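Do You Need a Gadget for That?

Monday, December 23, 2019
4 min read
Print | E-mail this post

My sister-in-law has a new kitchen, and the new kitchen has stone counters, and I have now been told three times that the stone was the sensible choice. I'm prepared to believe it was a choice.

I'll say up front that it's pretty. Gray, with rusty veins wandering through it, and when the light comes in you get a soft shine. I spent a good while looking at it with a mug in my hand, wondering whether I was allowed to put the mug down. There's a little stack of cork coasters by the kettle and I took the hint.

What I'm less sold on is the second half of the plan. The idea behind a counter like that is that you keep it clear. Everything goes in a drawer. Pauline Treloar, who did the layout and who I'm sure is very good, calls this "resting the surface." A surface doesn't need rest. It needs a toaster on it, in my experience, and a bowl of onions, and the mail.

So they cleared it all off in August, and by the time I came to stay the stuff had started creeping back. Only now it isn't onions. It's little plastic things. Nearly every one of them is white, small enough to lose under a dish towel, and supposed to make the kitchen easier to run. There's a timer from Sunholm. There's a thing that goes in the fridge and tells you about the fridge. There's a Bomero scale, which I'll allow, because a scale weighs things and I can check whether it's lying.

I have a test for this sort of object and I'll give it to you free of charge. If it broke tonight, would you replace it by the weekend? The kettle passes. The can opener passes. I asked my brother about the fridge thing and he said he would "probably look into it," so you can score that one yourself.

The part that gets me is how alike they are. Somebody decided a while back that anything under a certain size has to be a pale square with the corners rubbed off, and now you can't tell what a thing does by looking at it. My mother's kitchen timer was shaped like a tomato. You twisted it and it rang. You could have found it in the dark. I picked up three different gadgets in that kitchen before I got the one that beeps, and by then the eggs were past saving.

My friend Tia Stockdale takes the other side. She's got more of these things than anyone I know, and she says the plain look is the point, that you stop seeing them after a week. I believe her. I just don't see why I'd pay 40 dollars for something so I can stop seeing it. She also says the Arkado ones are better made than the ones I've been complaining about. They may be. They were also 60 dollars the last time I looked, and I put the catalog back down.
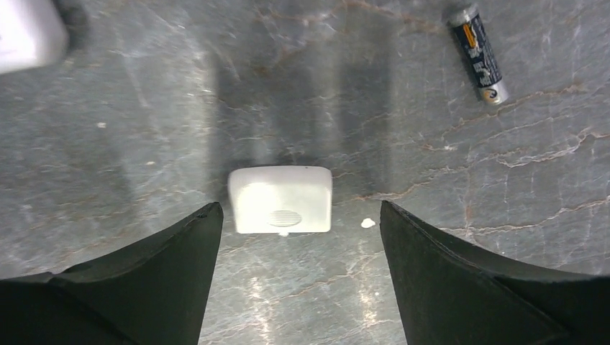
Then there's the question of where they live. A drawer is no good, you'd never hear anything beep in there. The windowsill gets the sun. So they go on the counter, on the stone that was supposed to be resting, and each one gets picked up and wiped under and put back a little to the left. I did that wiping for a week and I can report that plain dish soap, a soft cloth and a dry towel afterward did the job fine. The special stone spray under the sink smells like a dentist's office, and I couldn't tell which end of the counter I'd used it on. I asked my brother to guess and he picked wrong.

Maybe it matters over years. The man at Cheetham, where they bought the slab, told them to have it sealed and gave them a leaflet. I read the leaflet. It tells you to blot spills and keep lemons off it, and then it tells you to buy the spray.

For my own part I've gone home to my scratched laminate, which nobody has ever offered to seal. I've got a kettle, a toaster, a radio with a knob on it, and a bread box full of rubber bands. I did buy a new timer, 30 minutes maximum, wind-up, red. It runs a little fast - I take the potatoes off when they're done.

Tia is coming for dinner on the 27th and I expect to hear about it.

Share this post (6)
3 comments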